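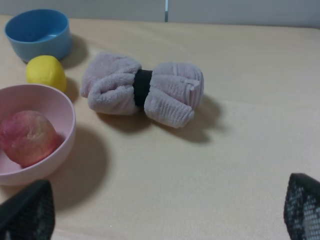

Domingo, mañana. Kit Bronum, segunda semana de préstamo.

Sigo con la evaluación del kit de manipulación que nos ha dejado Ekwueme. Resumo lo que había en la caja para quien no estuvo al abrirla: pinza de dos dedos, cámara pequeña de muñeca con su soporte, cámara fija con brazo de mesa, controladora, cables y una memoria con el software. El conjunto que va en la muñeca pesa 988 g en nuestra báscula, con el soporte puesto y sin el cable. El presupuesto que mandaron es de 1500 euros por unidad, con dos licencias del programa de registro incluidas. El préstamo dura 4 semanas y luego hay que devolverlo o comprarlo.

Montaje mecánico: bien. La brida encaja sin adaptador. El tornillo de abajo a la derecha no se puede apretar con la cámara puesta, hay que quitarla, apretar y volver a ponerla. Eso obliga a recalibrar cada vez. Ya se lo comenté a Pieter Mokoena y lo apunto otra vez porque me ha vuelto a pasar hoy.

Calibración mano-ojo: el asistente pide mover el brazo a una serie de posturas y va guardando. Va rápido, pero si una postura sale mal no deja repetir solo esa, se empieza desde cero. He terminado a la tercera. Copia de los parámetros en la carpeta compartida, subcarpeta Gundo, con el nombre de la pinza delante. No sobrescribir.

Prueba de hoy: objetos domésticos sobre la mesa, luz de techo y nada más. Quería empezar por la toalla enrollada, que es lo que nos pidieron los de Drendwood para su demostración. El manual dice que los objetos blandos se cogen con el perfil "suave" y que la pinza busca sola la zona más estrecha.
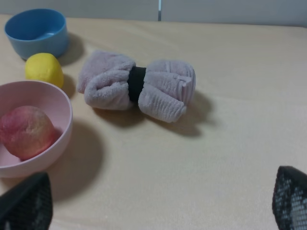
Con la toalla la zona estrecha es la banda elástica, y el planificador propone cerrar ahí casi siempre. De los agarres propuestos he descartado los que entraban en diagonal, que dejan un dedo apoyado en uno de los extremos abultados. La apertura máxima sobra para la banda pero va justa para los extremos, así que si el programa se equivoca de zona no hay margen. Con el perfil "normal" el cierre es demasiado brusco para tela. Con "suave" cierra despacio y se detiene al notar resistencia, pero el umbral de fábrica es bajo y se para antes de tiempo. Lo he subido un punto. Subirlo dos ya me pareció excesivo para fruta de verdad, que también entra en la lista de Drendwood.

Otra cosa de la cámara de muñeca: los dedos salen siempre en la parte baja de la imagen. El software los enmascara por defecto y la máscara viene hecha para los dedos abiertos del todo. Al cerrarlos la máscara no los sigue. He escrito a soporte y no han contestado, normal siendo domingo.

Tema aparte, la exposición automática. Al bajar hacia la mesa la imagen tarda en estabilizarse. He fijado el valor a mano y mejora. Hay que hacerlo cada vez que se arranca, porque no guarda el ajuste al apagar. En la hoja de características pone "ajustes persistentes". Preguntar.

Rejilla metálica: me interesaba el portalápices porque el sensor de profundidad que usábamos antes se perdía con las superficies perforadas. El kit no lleva profundidad activa, estima a partir del movimiento de la cámara. El resultado en el borde superior es aceptable y en el interior es malo, el fondo aparece a una altura distinta en cada pasada. Para coger por el borde vale. Para meter algo dentro, yo no me fiaría todavía.
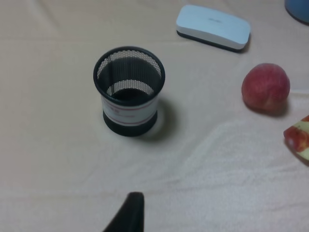 Sheila Bunting ha leído hasta aquí y opina que estoy siendo demasiado blanda con la estimación de profundidad: si el fabricante vende el kit para ordenar mesas, meter cosas en recipientes es el caso de uso, no un extra. Pide que conste como defecto y que no se dé por buena la compra hasta repetirlo con otro recipiente perforado. Consta. Le he dicho que lo repetimos con el programa actualizado, que según el correo de Ekwueme sale en febrero.

Sigo con el registro de datos. Cada sesión genera una carpeta con el vídeo de las cámaras, las posiciones de las articulaciones y la apertura de la pinza. Los tiempos de la cámara fija y los de la muñeca no coinciden del todo, hay un desfase pequeño y constante que se puede corregir después. Lo he corregido con el script de Evie Hebden, que ya lo tenía hecho para otro equipo. Falta ver si el desfase cambia en sesiones largas.

El visor es cómodo. Permite poner etiquetas sobre la marcha con el teclado y cortar los trozos que no sirven. Exporta a varios formatos y uno de ellos lo abre nuestro visor sin convertir. Lo que no permite es renombrar una sesión cerrada.

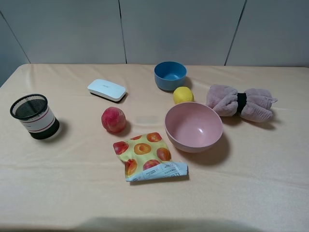

El módulo de reconocimiento se contrata aparte y lo tenemos en prueba hasta que acabe el préstamo. Se le escribe el nombre del objeto y devuelve un recuadro y una puntuación. Con nombres sencillos responde bien. Le pedí "melocotón" desde la cámara fija y dio varios candidatos: el que está suelto encima de la tela y los que vienen impresos en la bolsa de fondo amarillo, enteros y partidos, con puntuaciones parecidas. No distingue un objeto de su dibujo. Escribiendo "melocotón fuera de la bolsa" no cambió nada. El limón, entre el cuenco azul y el rosa, lo da con un solo recuadro. Al estuche blanco lo llama "borrador" o "funda" según la pasada; he dejado las dos etiquetas como válidas.

Ashley Furnival preguntó por el chat si se puede entrenar el módulo con imágenes nuestras. En el presupuesto viene como servicio, sin precio, "a consultar". He pedido que lo desglosen.

Pendiente:
- Máscara de los dedos con la pinza cerrada. Esperar respuesta de soporte.
- Repetir el agarre de la toalla con el umbral subido y anotar la fuerza.
- Sesión larga para medir el desfase entre cámaras.
- Preguntar si venden los dedos sueltos como recambio. En el catálogo no los encuentro.
- Pasarle a Natalie Wainwright la lista de licencias antes de que pida el segundo equipo.

Dejo la controladora apagada y la tapa de la cámara de muñeca puesta. Si alguien la usa por la tarde, la exposición se fija en Avanzado, segunda pestaña.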